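Visit report: Henex mailing house open day, Grornbridge

Henex opened its Grornbridge site to customers and suppliers one morning in October, and I went along because we are changing the way we send out our member magazine. The site does data preparation, laser printing, folding, inserting and postal sorting under one roof. Tours left from the loading bay at 9 and took most of the morning.

We started in the data room. Our guide put up a sample address file with 3,253 records and ran it through the cleaning software. It flagged 174 of them as duplicates, incomplete addresses or people who had moved away. The duplicates were mostly the same household entered with and without a flat number. Henex sends the flagged list back to the customer and waits for a decision before anything is printed. The check is included in the set-up charge, but a second run after corrections is charged separately.

From there we went through to printing. Letters come off the reel printers two to a sheet and are slit and stacked before folding. A code in the margin tells the inserter how many pages belong in each envelope. If a page is missing, the machine stops and the operator has to sign for the restart. It stopped once while we stood there and was running again within a minute or so. 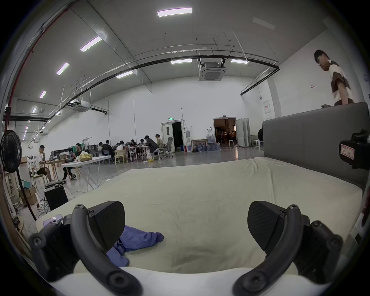 Villanueva wanted to know what happens to jobs that are too small for the big line, and said that most of their mailings fall under 2,000 pieces and that other houses had turned them down. The guide said that anything under that number goes to the hand benches or to the small inserter, at a higher price per piece and with no priority over larger work. Villanueva thought the price sheet should say so plainly. I agree, as I had read it twice and missed it.

The hand benches are in a side room. They were working on a pack for Janach with a letter, a reply card and a fabric swatch, which will not go through a machine. Each bench has a printed sample pack fixed at eye level and a tray for each item. Finished packs are weighed in batches, and a batch that comes out light is opened and checked.

Sorting was the part I had come for. Trays are made up by postal area, labelled and loaded into wheeled cages in the order the carrier wants them. The discount depends on how finely the mail is sorted and on whether the addresses can be read by machine. Window envelopes cause more trouble than I expected. If the letter slides about inside, the last line of the address can disappear, and the piece drops out of the cheaper rate.

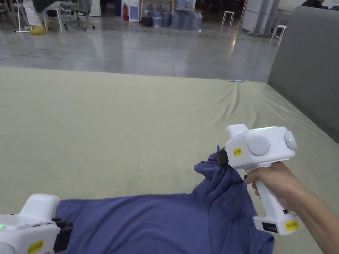

Our own magazine was the last thing I asked about. It goes out in a wrap with a loose insert, and the insert adds enough weight to push some issues into the next price band. Henex suggested printing the insert as a bound page, or moving to a lighter paper for the inside sections. They also asked about the supporters' T-shirt we post to new members. A dark one, like what is probably a T-shirt, the blue-violet garment on the pale green sheet, can be folded flat, but thickness matters as much as weight and it would need testing against the large letter limit. They will do that if we send a few folded samples in each size.

Practical notes for anyone going to the next one. Parking is at the rear, and the front gate is for lorries only. Flat shoes are required on the print floor and ear plugs are handed out at the door. There is tea in the reception area but no food. Quotes are not given on the day. You leave a form with your quantities, sizes and posting dates, and the estimate comes by email. I have asked for prices on the magazine with and without the insert, and on the T-shirt packs as a separate job.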